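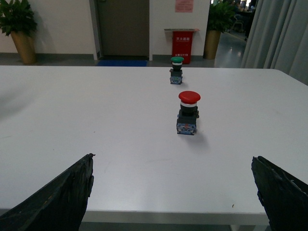 Every home workshop should have at least one proper industrial push button in it, and I'll go further: it should have two, a red and a green. I've loved these things since my first summer job at a packing plant in Jarport, where the stop button on the line was the only part of the machine that felt friendly. Put a pair on a plain white table and look at how much they tell you before you've read a word. The red one has that big mushroom cap, wide enough to hit with the heel of your hand, and the green one is flat on top, so your palm would know the difference in the dark. There's even a white band under each cap to set the color off from the black collar. Somebody cared!

Compare that with my stove, which has a glass panel and 8 little gray symbols, all of them flush, all of them useless to a person with flour on their fingers. My neighbor Yoshinori Kamata bought a washer last July with a touch strip so sensitive his cat can start the rinse (it has, more than once). We paid extra for this.

I know the arguments. Flat panels wipe clean, they're cheap to make, and they look sleek in the store. Fine. But a button with some travel in it gives you an answer. You push, it pushes back, and you can walk away knowing you did the thing.

So I've started swapping them in wherever I can. The shop fan has a green one now, the dust collector has both, and I'm working on the garage lights. Takeshi Kikuchi, who runs the surplus counter at Pernley, let me dig through a bin of nearly 800 of them and I came home with seven. I've wired four so far. The other three are sitting on my desk, and I press them while I'm on the phone.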